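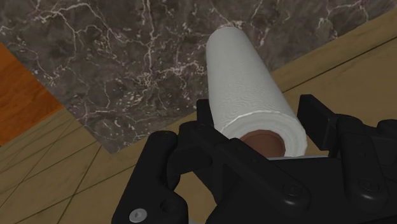 Tuesday, August. Dust nibs in the varnish again, and again the rep's answer is that we wipe the panels with the wrong thing. According to the Odum leaflet, "ordinary roll paper" sheds fibres and their own impregnated cloth doesn't. I'd like to see the test behind that. The leaflet has a bar chart with no units up the side and no mention of how hard anyone rubbed. It also treats all roll paper as one material. The white roll in the picture has fine wavy ridges all down its side, and I can believe a ridged surface behaves differently from a flat one on bare oak, but I'd need to be shown it. Until then I'm treating the claim as advertising.

What we did this morning:

Oak offcuts, sanded to the same grit, one face each. One lot wiped with dry roll paper, one with the Odum cloth, one with the old Sakia cotton we already had, one left alone after vacuuming. Varnish from tin 1674, unthinned, same brush all through. Left flat under the tented sheet with the extractor off. Then nibs marked under a raking lamp by someone who hadn't done the wiping.

Results so far, first coat only:

Dry roll paper – 30 nibs
Odum cloth – 3
Sakia cotton – lost, see below
Vacuum only – 111

So the cloth wins, on the face of it. I don't trust it yet. The vacuumed boards sat nearest the door and had the worst of it, which smells like draught to me. The positions weren't shuffled. My fault, I laid them out in the order they were written on the sheet. The cloth boards were at the far end, where the air hardly moves.

The cotton set got a drip down it from the tent frame and I've thrown those readings out. If anybody wants to argue that they looked fine, they can repeat them.

Second worry: the impregnated cloth leaves something behind. You can feel the drag with a fingertip. Fewer nibs is no use if the varnish lets go in a year. The Śliwiński data sheet for the varnish says no wax or silicone before the first coat, and Odum won't say what is in the cloth beyond "a blend". Have asked twice. 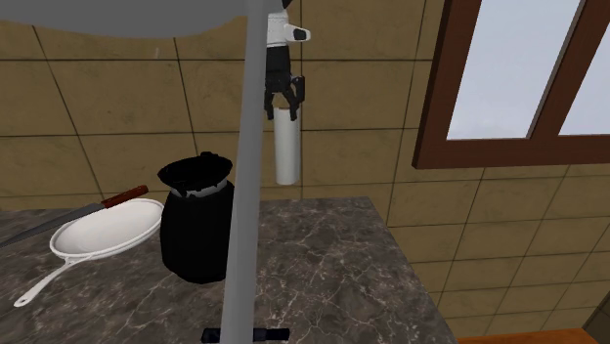 White roll held upright in the air, counter below.

Afternoon. Tape pull on the offcuts is no good until the varnish has hardened, so leave it. Someone suggested speeding things up with the heat cabinet. No – then we're testing the cabinet.

To do before the second run:
Shuffle the boards.
Block the gap under the door.
Cut new offcuts from the same plank.
Borrow the Lolotov magnifier back from the print room.
Try the paper damped with white spirit as well as dry, as that's how we use it on real jobs.

Not ordering any cloths yet.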